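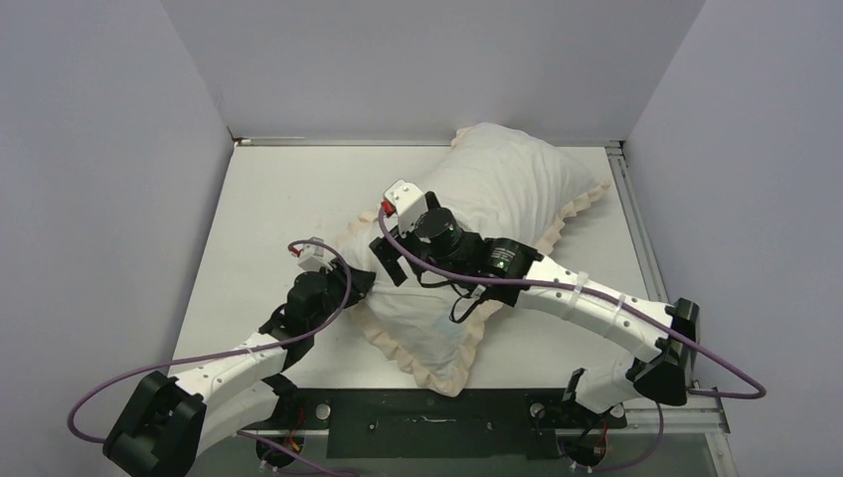 June 4, 2019. The grounds crew returned to the Caron property this morning for the second stage of the spring program. The front beds were edged and the remaining winter debris removed from the north side of the drive. The office has again been asked to settle a color for the new border along the terrace, and samples were compared for most of an hour. The client requests a white that is not severe, set off by something warmer at the margin. The pillow with its white case and beige ruffled trim comes very near to the balance intended, and the planting list has been revised on that basis: white phlox through the center, with a loose edging of cream and buff tones along the path.

The mowing schedule for the month was confirmed before noon. Tekby will remain on a weekly cut, and the height is to be raised before the warm weather arrives in earnest. Prorport has asked that no equipment be operated before 8 in the morning, following a complaint from a resident on the lower court. The request is reasonable and has been entered in the route book. It does mean that the crew must begin at Tekby and cross town afterward, which adds time to a day that was already full.

Irrigation at Prorport was inspected in the afternoon. Of the 121 heads on the property, several near the entrance sign were found to be throwing water onto the pavement. These were adjusted. One valve box had filled with soil during the May rains and had to be dug out by hand before the valve could be reached. The controller was still set to last year's program. It has been corrected, and a copy of the new settings was left in the pump closet.

The mulch order from Skumorov was delivered at a quarter past two, short by almost 30 bags. The driver had no information on the balance. A call was placed to the yard and a second delivery was promised, although no time was given. The crew spread what was on hand along the rear walk and around the maples, keeping it clear of the trunks. The slope behind the garages will have to wait.

Some discussion followed concerning that slope. The turf there has failed for two seasons and the soil washes down to the curb in any heavy rain. It is the view of this office that seeding it again would be a poor use of the client's money. A ground cover would hold the bank better - creeping juniper was suggested, and a low sumac - and either would remove the need to send a mower across it. A preliminary layout calls for 700 plants in small pots. The figure appears high and will be reviewed before the proposal is released.

Equipment: the older walk-behind mower is pulling to the left again. The belt was replaced in May and does not seem to be the cause. It has been taken off the route until the spindle can be looked at. The trimmers were cleaned and new line was loaded for tomorrow.

Rain began shortly before five and the crew was released. The tarp over the unused mulch was checked once more at closing. Outstanding for the morning are the call to Skumorov and the phlox order for Caron.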